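Drawer inserts: worth the money?
Kitchen & Pantry > Storage

bbellamy
My sister swears by the Brillow inserts and wants me to redo the whole kitchen with them. I've read the page twice and still can't find the part where they do something a shoebox lid doesn't. They claim you'll "reclaim" time every morning. From what? I open the drawer, I take out a spoon. Has anyone here lived with these past the first month?

chels_garside
Had them two years. They're fine. The compartments are sized for somebody else's forks, so the long-handled stuff ends up lying across the top anyway. I wouldn't buy them again but I haven't thrown them out either.

Troels Ø
I disagree with the shoebox comparison. Cardboard gets crumbs in the corners and you can't wash it. Whether the Brillow price makes sense is another question. Tivano has a plain tray that goes in the dishwasher.

bbellamy
Dishwasher is a fair point. But "2,000 happy kitchens" on the Tivano box? Who went around and asked?

efrota
Same people who count happy cows.
More seriously, I'd ask what you own before asking what to put it in. We moved in March and left two boxes of utensils taped up. Still taped. I own a melon baller and I don't eat melon.

chels_garside
Everybody says "just own less" and then they come over for dinner and ask where the ladle is.

Troels Ø
Seconded. We cook for six most nights.

efrota
OK, but do you need dividers for one ladle?

anayeli_z
I gave up on drawers. Open baskets on the counter, the see-through kind, so you can tell what's in them. Yes, they collect dust. Yes, I wipe them.

bbellamy
Counter space is the one thing I don't have — and I'm not convinced see-through makes anybody tidier. Got a picture of the type you mean?

anayeli_z
Mesh sides, thin rims, a row of three along the back. Soup spoons stay out front. 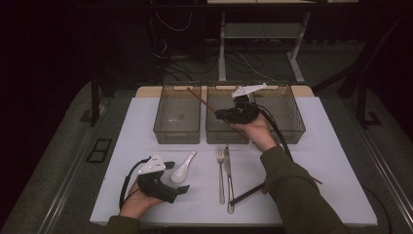
Flukirmont Home Cooks Club, Kitchen & Pantry Board

bbellamy
Nicer than I expected. Ask me again when they've got spoons in them. I'm measuring the drawer tonight and my sister can wait.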